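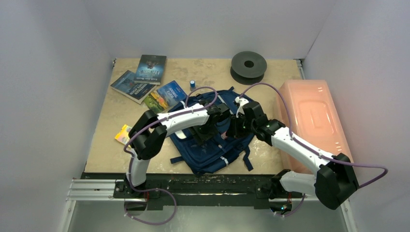 Teaching the arms to pack a backpack

2023-03-17

I spent most of this week on the backpack task. Two arms, one navy backpack, and a table with things that are supposed to end up inside it: three books (Animal Farm is one of them), a few small items, and a pink bin off to the right.

I drive both arms by remote control, one hand for each. Every run gets recorded, and the recordings are what the policy learns from, so if I do something sloppy it learns the sloppy version too.

The bag is the hard part. Cloth moves when you touch it and the straps go wherever they like. My first habit was to pull at the opening with one gripper and chase the bag across the table with the other. Fergus Dow watched me do that for a while and told me to hold first, then pull. So now one gripper pins the fabric and stays put, and the other does the work close by. It's slower — I lose a few seconds per run — but I throw away far fewer of them.

Other notes, mostly for me:

Start with the bag at a different angle each time. I kept squaring it up without noticing.

Don't pause to think in the middle of a run. Pauses get learned. Catinca Mihăilă found 4 long ones in my November set and we cut them all.

Watch the cables when both wrists turn inward.

Stop after 7 runs and take a break. My hands get worse before I feel tired.

Next up is the books. The grippers can get under a cover if the book sits a little over another one, but flat on the table I still miss a lot.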